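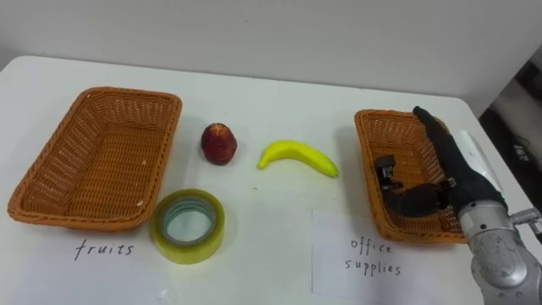 How to budget for a sorting robot without scaring yourself

Step 1: Write down the one job. Ours was fruit in one basket, office supplies in the other. Everything you buy gets checked against that, and I crossed off half my wish list this way (goodbye, second camera!).

Step 2: Price the hand separately. I got quotes from Drendetti and Furton, and only Furton's included one. Ask for it as its own line, with spare fingers and shipping.

Step 3: Do the cheap stuff last, but do it. I put down $200 for baskets, tape, markers and play food – more than enough – and another $100 for cables. Then I forgot the desk. Ours came to $373 and it blew my January total.
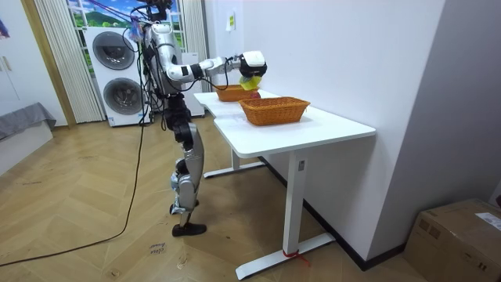

Step 4: Measure the room. A full humanoid needs floor space, somewhere for the cables to run, and a desk its arm can reach across. Abla Mahasneh talked me into marking ours out on the floor before I signed anything, and I'm so glad she did.

Step 5: Hold back money for 2 repairs in the first year. If you don't need it, great, buy a nicer hand!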